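Thread, 2019-03-20. I have spent three weeks comparing hand-held grippers so that you can spend four minutes reading about it and then buy whichever one is cheaper. 1/

Background for newcomers: I do pick-and-place for a shop that packs small odd things into boxes. Every vendor demo I have ever sat through uses a cube. We have never once been asked to pack a cube.

So before putting anything on an arm, I squeeze it by hand. You hold the gripper, you work the jaws yourself, and you find out what the pads can do without a controller to blame. It costs nothing except dignity.

Candidates. A pair of hand-helds with blue pads, one for each fist. A parallel gripper from Jotorance, with flat rubber pads and a manual that opens with a poem about precision. And a three-finger thing from Grutberg that weighs as much as a Thanksgiving side dish.

Test objects were chosen by Viola Pagano, who was told "household, varied, nothing fragile" and came back with walnuts.

Rules, such as they are. Pick the thing up off the cloth, carry it over, put it in the tray. A drop is a fail. Chasing it across the table first is a pass, because Eskil Berge says so and Eskil owns the spreadsheet.

Tablecloth note, before anybody writes in: yes, plaid. I wanted a gray mat. I was outvoted by people who pointed out that our last camera model did beautifully on a gray mat and then fell to pieces at a customer site with a patterned conveyor. Fine. Plaid. 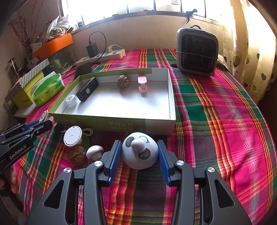

Where the ribs earn their keep is anything domed and glossy. Flat rubber touches a dome at one point per side and then you have an axle, and the object does a slow pirouette while you stand there looking responsible for it. Ribs give you a few lines of contact and the pirouette mostly stops.

Mostly. If you close off center, even by a hair, one pad arrives early and shoves. The two-arm linkage closes evenly, which is lovely, but it closes evenly around where YOU are, and I am apparently always a bit to the left.

Walnuts: everybody passes. A walnut is all handles. I would like to formally retire the walnut as a benchmark, and I have told Viola this to her face.

Mushroom shapes: go for the stem and you'll tip it, go for the cap and you'll squirt it. Best approach I found was low on the cap, jaws nearly touching the cloth, and then lift like you're stealing it.

Numbers, for the spreadsheet crowd. 217 tries per gripper, same objects, same two operators (me and Misaki Nakajima, who is better at this and has been gracious about it for entire minutes at a time).

Drops: blue ribbed pads 35, Jotorance 47. The Grutberg didn't finish, because at try 60-something Misaki put it down, flexed her hand, and said a word I had not heard her use at work before.

Before the Jotorance people arrive in my replies: on anything with flat sides, your gripper won. Boxes, lids, a stapler lying down. It placed them straighter too. Had we tested only cubes you would be having a wonderful Wednesday.

Two hands vs. one. I assumed the second gripper would be for show. It's great for holding a thing steady while the first one gets a better grip, and it is terrible for my ego, as my left hand has the fine motor skills of a golden retriever.

Cameras, since that's half of why we do it this way. Wide lens on the tool, looking down over the jaws. You get the object, the pads and most of the room. You also get dark corners and walls that bend like a funhouse, and you stop noticing by lunch.

We tried a narrower lens for comparison. Gorgeous picture. You could read the fine print on things. You also lost the tray as soon as you got close to anything, and then you're moving a gripper around by memory and hope.

Sunlight is the other one. White tray floor next to a big window at noon is basically a second window. Czesław Krawczyk suggested fixed exposure. I said auto would cope. Auto coped by deciding that everything dark was the same thing. Czesław has not mentioned it since, which is worse.

Controllers: no verdict yet. The arm is at Jerkthorpe having a joint looked at, and the quote for the fancier controller came in at $989 before the cable. The cable is, I am told, special.

Hatsue Uchida ran the old controller on the bench with no arm attached and says the close command arrives late often enough to matter. On a walnut you'd never know. On a dome, late on one side is the pirouette all over again.

Somebody asked about the Oshima soft fingers. I've got a pair on loan in June. Everyone who has used them tells me they're wonderful, and then goes a little quiet when I ask how long the fingers last.

If you want to copy the test: use the junk on your own desk, at least one shiny round thing, no cubes. Write down the drops as they happen. We tried doing it from memory the first day and my memory turned out to be a big fan of me.

Raw sheet goes up when Eskil is done color coding it. He's on his third shade of orange – I've stopped asking. 23/23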